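Sheehan Shared Workshop, Andness: Frequently Asked Questions

Joining

Who can join?
Anyone aged 18 or over who lives or works in Andness, Jorkcombe or Zatbridge. Ages 14 to 17 can come with a parent or guardian who is also a member. The adult has to stay in the building the whole time.

What does it cost?
A full year is $294. You can pay in one go or in four parts. There is no joining fee. If you leave before the year is up, we refund whole months left over, less anything you owe for materials.

Do I have to take a class first?
You need the one-hour house tour before you get a door code. After that, you only need a class for the tools marked red on the tool list (table saw, band saw, lathe, spray booth). Hand tools and anything marked green are open to all members.

How many members are there?
We had 520 at the last renewal in June. It is busiest from 6 p.m. to 9 p.m. Mornings are quiet.

Using the tables

Can I book a table?
Yes, up to two weeks ahead and for no more than four hours at a time. Use the booking page or call the desk. If you are more than 20 minutes late, the table goes to the next person on the list.

Can I leave a project out overnight?
No. Tables must be cleared by closing time, which is 10 p.m. Glue-ups can go on the drying rack by the back stairs with your name and phone number on them. Anything without a name is moved to the lost property shelf and kept for 30 days.

Which tables are for clean work?
White tables are for clean work such as small assembly, sewing, model making and paper crafts. Please don't sand, saw, paint or solder on them. Put a cutting mat down before you use a knife. The tops mark easily and a new one costs us more than you would think. 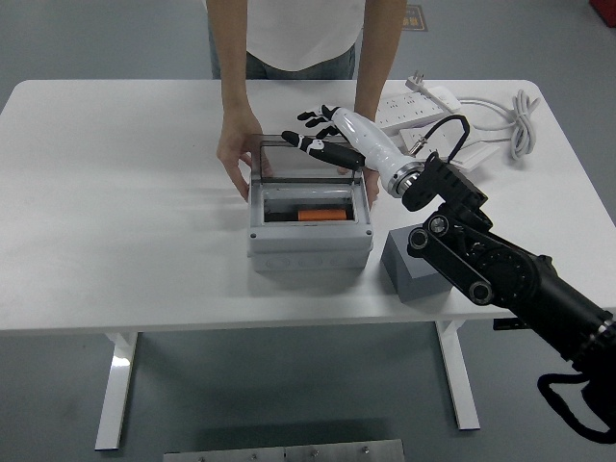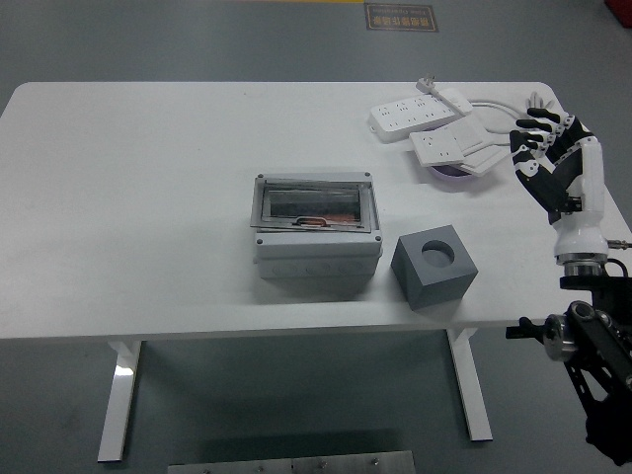

Trudy Lowther wrote in to ask whether hot glue counts as clean work. It does, as long as you use a silicone mat and unplug the gun when you step away. Mats are in the second drawer at the desk.

Can I eat or drink at a table?
Drinks with a lid are fine. Food stays in the kitchen.

Tools and materials

Can I take tools home?
Items on the lending list can go out for seven days, and there are 1,326 of them at present. Everything else stays in the building. Late returns are $2 a day per item, up to the cost of the item.

Can I bring my own tools?
Yes. Mark them clearly. Corded tools need to be checked for frayed leads and loose plugs at the desk the first time you bring them in. We can't cover loss or damage.

Do you sell materials?
We sell screws, sandpaper, wood glue and blades at cost. For lumber, order through the desk before noon and it usually comes the next working day. We do not sell paint.

What if I break something?
Tell the desk the same day. Normal wear is on us. If a tool was used for a job it isn't meant for, we may ask you to pay part of the repair. The bill for the lathe motor last winter was $1,879, so please ask if you are not sure.

Visiting

Is there parking?
There are nine spaces behind the building, reached from the side road. The loading bay is for 15 minutes only.

Can I bring a guest?
One guest per visit, signed in at the desk. Guests may not use red tools.

Who do I contact about a problem?
Speak to Murray Partington at the desk, or leave a note in the box by the front door.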